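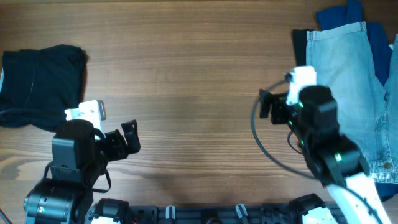 3.2 Sorting before folding

Textile Care and Storage, Unit 3 handout. Prepared by E. Petridis; exercises revised by R. Margaritis.

Clear the middle of the table first. Finished bundles go to one side, unfolded stock to the other, and the two are not mixed. Denim is handled separately from jersey: it holds a crease under its own weight and marks lighter cloth stacked beneath it.

Procedure, soft garments

1. Lay the garment face down on the bare wood. No cloth or pad underneath.
2. Find a straight hem and work from it. The hem is the reference edge for every later fold.
3. Flatten from the center outward. Bunched cloth in the lower half is the usual cause of a crooked second fold.
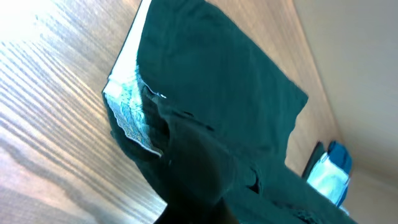 4. Turn any exposed underside back in before folding further. A pale or printed reverse showing along one side means the layers have shifted - open the piece and return to step 2.
5. Fold to a rectangle and press with the flat of the hand.

Buttons: fasten the top one and every second one after that. Metal buttons face inward in the stack.

Marking

The practical is worth 15 points, the written part 10. Denim is assessed in Unit 4 only.

Reading: Tzavaras, course notes, p. 68 to 70.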